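Habit and Routine, Handout 4: Cues, Friction and the Stuff on the Bed

Okay, so these are my notes from the session, tidied up a bit for those of you who missed it and for those of you who were there but (I saw you) were writing your lab report for someone else's class. Read them before the November workshop. Bring your cue diary. If you haven't started your cue diary, start it tonight, it takes 7 minutes.

Where we left off

Last time we split a habit into a cue, an action and a payoff, and I said I don't love that model but it's a decent coat rack to hang things on. Kaiwen Qin asked a good question at the end that I ran out of time for: if habits are automatic, why do I still have to talk myself into the ones I've had for years? I've brushed my teeth every night of my adult life and I still stand in the hallway at 11 p.m. bargaining.

My answer is that starting and doing are two separate things. Once the toothbrush is in your mouth, you're on rails. Getting to the bathroom is a whole other job, and it often never turns into a habit at all, as the starting point is different every night. You're on the couch, or at the desk, or in the kitchen eating cereal. The action has a fixed cue (brush in hand), but the getting-there doesn't.

Keep that in mind for the rest of this handout, because I'm going to lean on it hard.

Half-finished jobs

I want to spend most of our time on what I call half-finished jobs. Homes are full of them! The dishwasher that's clean but not emptied. Mail that's been opened and then put back down. Groceries where the cold things got put away and the cans are still in the bag on the floor three days later.

Laundry is the classic. Washing and drying have an end point that a machine decides for you – it beeps, it stops, you're done. Folding doesn't beep. Putting away doesn't beep either, and it has about nine small decisions hidden inside it. Does this go in the drawer or on a hanger? Is it clean enough to wear again? Whose sock is this? 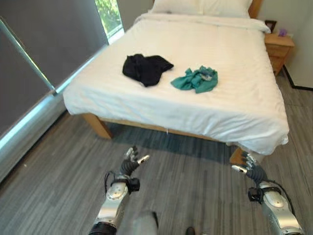
So people park things. I park things. I have a chair at home that hasn't been sat on in years, and my neighbor Zsófia Barta has a treadmill that does the same work. When I talk about parking I mean putting an item somewhere that isn't its home, with a vague promise to deal with it later. Parking feels good, by the way. That's the payoff part of the loop, and it arrives right away, while the payoff for hanging up a shirt shows up next week, when you can find the shirt.

There are two kinds of parking and I'd like you to keep them apart in your diaries.

Blocking spots. These are places you'll need back soon: the bed, the stovetop, the driver's seat. If you park something there you'll be forced to deal with it, or at least move it, before the day is over.

Dead spots. The chair, the treadmill, the top of the fridge, the far end of the dining table. Nothing in your day will ever push you to clear these, so whatever lands there stays.

Sem Smits argued in class that blocking spots are just as bad, seeing that most people shift the pile from bed to chair at midnight and back again in the morning. Fair point. I've done it for a full week with the same sweater. I still think a blocking spot gives you a better shot, and the reason is that it hands you a cue at a known time. You will be standing in front of that bed tonight, tired, wanting to get in. It isn't a great cue, though, since you're worn out by then. Which brings us to friction.

Friction, with the hamper story

Friction is anything that makes an action take more steps or more thought. You can add it to things you want to do less and shave it off things you want to do more. Simple enough on paper.

When I lived in a shared house in Keltberg there were 6 of us and one hamper, a nice one with a lid. The hallway outside the bathroom was permanently covered in clothes. We had house meetings over it. Andor Sipos, who I still play cards with, made a chart with our names on it and we all ignored the chart. Then the lid broke, and the hallway was clear inside a week. Lifting a lid is nothing, a second of effort, but you have to stop and use a hand for it, and most of us had both arms full. Without the lid you could throw from the doorway (and we did, with scoring).

I'm telling you a story and a story isn't data. Maybe we'd all gotten sick of the mess that same week. Try it at home anyway and write down what happens.

Things to look at when you're hunting for friction:

Lids, doors and drawers that stick
Anything you have to bend for or reach over
Having to pick between two homes for the same item
Having to carry something to another room
Needing a tool you don't keep nearby

The fourth one is the biggest for me. If the closet is down the hall, I might as well be storing my coats in Furach.

The price of a decision

Kornél Hegedűs brought up his grandmother's pantry in Pusmont, where every jar had a spot and everyone in the family knew it. She'd cut the deciding out. I think that's a bigger deal than tidiness, and it's the piece most advice columns skip. A fixed home for an item means you decide once and then you're off the hook for good.

Pick one category – keys, chargers, work clothes, whatever bugs you most – and give every item in it one home. One category only, please! Last year a student tried to do the entire apartment over a long weekend and ended up sleeping on the floor next to 200 paperbacks.

For the workshop

Keep the cue diary going, a few lines a day is plenty. Mark each parked item B for blocking or D for dead, and note the time you parked it and the time you dealt with it, if you did. Read page 51 of the course reader, the short piece on door handles, and come ready to disagree with it. I do, on at least one point.

If you want to swap diaries with a partner, sort that out among yourselves beforehand. Late diaries go in the box outside my office, the one with no lid.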